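From: Tatiana Hudec
To: Household Automation discussion list
Subject: Re: Sweeping as a working task, April round

Members of the list,

Sum-yee Siu wrote:

> The Torner group has asked whether floor sweeping should be
> listed as a task that machines can now do in the home. Our last
> summary said "not yet" and gave no grounds. I would ask that any
> reply deal with the whole chore, from litter on the floor to
> litter in the bin, and that it set out the work itself.

I reply on behalf of the Skukilance working party. The chore was set on a tiled floor with broom, dustpan, bin and paper litter.
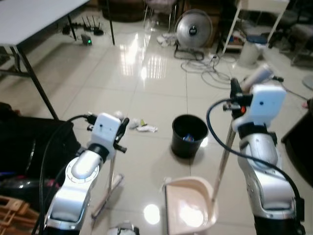
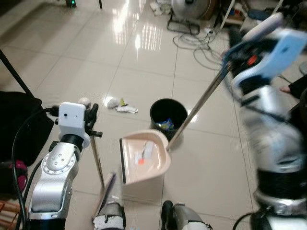
Dustpan with paper and a small orange scrap in the scoop.
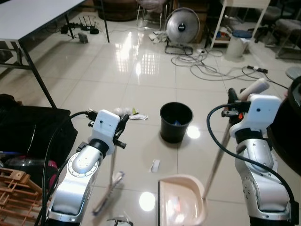
1. Position of the working party

Our advice is that the entry remain at "not yet" for general household use. Two-armed sweeping places demands on both hands together: the pan must stay close to the floor while the broom moves toward it, and light paper is easily pushed past the rim. Polished tile adds glare, which makes small scraps harder to locate.

Mwanahawa Kaijage holds a different view and would list the chore as "possible with supervision." Her note will be sent to the list separately.

2. Proposed measure

We propose a limit of 5 minutes for each trial, with 30 trials for each floor type. A trial would count only if all litter reached the bin and no person touched the tools. Wing-sze Wan has offered to draft the scoring sheet.

3. Comments

Members wishing to comment on item 2 should reply to the list and keep the present subject line. Carpet and outdoor surfaces will be taken up under a separate heading.

Tatiana Hudec
Skukilance working party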